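Miltgate put the arms in last November. Two black grippers over a steel tray, blue bins underneath, and everyone on my shift got told it was "help."

Fine. It is help, some nights. My wrists are better. But 27 of us used to know that bench by feel, and now we mostly watch it.

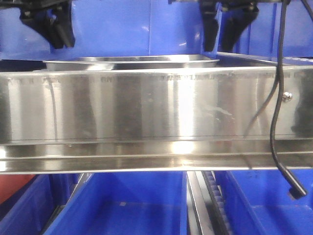

## What we lost

Talk, mainly. Britt-Marie Halvorsen trained me over that bench, hands going the whole time. You can't train anyone by standing next to a screen. Managment says there's a module for it. I did the module.

So keep the arms. But pay for the watching, its work too. And let new people do a week by hand first. 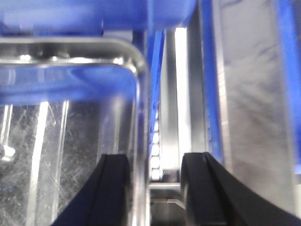

*Gripper fingers, open, beside the clear container.*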